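Cavov Housing Trust
Tenant Records Assistant (part-time, fixed term)

Cavov Housing Trust wishes to appoint a Tenant Records Assistant at its Brulow office. The post is offered for 2 years in the first instance and is open to job share. The postholder will report to Marjorie Whitlock, Head of Tenancy Services. 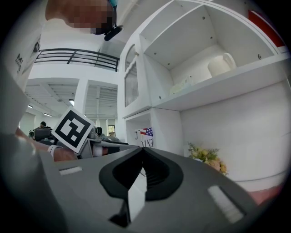

The Trust lets and maintains 200 homes across Brulow and Ulturley, many of them under agreements signed before records were kept electronically. The postholder will bring these agreements into order, answer written enquiries from tenants and prepare papers for rent reviews. Grey and white have been adopted for all new tenant correspondence, the same plain pairing of light and dark seen here, and the postholder will see that older letterheads are withdrawn. Some lifting of archive boxes is required.

The working week is three days, to be agreed on appointment. Staff share desks and are expected to leave white tabletops clear of confidential papers when they finish for the day.

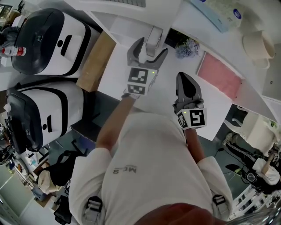

What we are looking for

Applicants should have experience of clerical work, a good standard of written English and a careful approach to personal information. Knowledge of housing law is welcome but training will be given. The successful applicant will be asked to provide two references and to complete a basic criminal record check.

Files in current use are kept in binders on open shelves during office hours and locked away at night. Closed files are held at our Duggan Street store, to which the postholder will travel once a month. Travel costs are repaid at the Trust's usual rate.

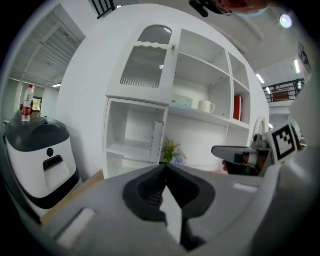

Photo: Jamie Furnival / Cavov Housing Trust

How to apply

Please send a covering letter of no more than 2 pages, with a current CV, to Marjorie Whitlock at the Brulow office. Applications close at noon on the last working day of February. Interviews will be held in person and will include a short filing exercise.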